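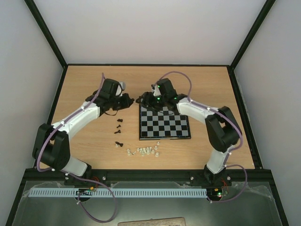

I lost a game of chess to my neighbour's daughter in May and I have been insufferable about it ever since. She's 11. She didn't gloat, she just started putting the pieces away and asked whether I wanted to play again, and I said no thank you, I had some things to get on with. I had nothing to get on with.

What I've been chewing over since is why grown-ups are so bad at being bad at things. I'm 35 and I reckon I had gone years without doing anything in my spare time that I wasn't already fairly decent at. I cook the same curries, I run the same loop by the canal, I do the quiz at the Vinier with the same people and we come second or third. It's all very pleasant! But I'd forgotten what it feels like to sit in front of something and have no clue, with somebody watching.

Children have to do it all day long, of course. They get handed a recorder or a page of fractions and told to have a go, and if it's dreadful they have another go tomorrow. We'd never put up with it. Ask a room of adults to draw a horse and half of them will tell you they can't draw before they've picked up the pencil (I've done this myself, at a hen do, and then drew something with five legs).

So I joined the club that meets above the café on my road. Beginners get a table by the radiator and a man called Arsalan Paracha, who has the patience of a saint and a flask of very strong tea. My first evening I lost 6 games. In one of them I moved my queen straight in front of a pawn, took my hand off it, and felt rather pleased. Arsalan looked at the board for a bit and said, "Are you happy there?" I think about that question a lot. I've asked it of myself in the supermarket.

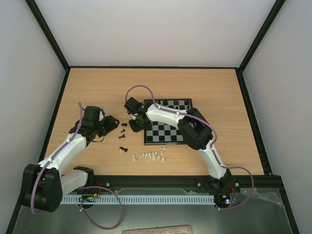
My sister thinks I should have had lessons first, or used an app, and got good in private before letting anyone see. I do understand the appeal. But I tried the private route with Spanish and with the guitar, and both times I packed it in by the second month, with no one any the wiser. At the club they notice if you don't turn up. Someone will ask where you were, and you have to say you were watching telly.

I also don't buy the idea that a hobby has to be going somewhere. People keep asking me if I'm improving, as though I'd have to hand the board back otherwise. I am a bit better, as it happens. I've won two games, one against a man who had a streaming cold. But I'd keep going if I hadn't, and I find that hard to explain at work, where everyone's pottery has to become a market stall and every jog has to lead up to a marathon.

The neighbour's daughter has been told about the club and is unimpressed. She wants a rematch before the summer holidays and she's said I can have white. I've been practising my openings on the bus, and I've told her mum I'm free most evenings after six.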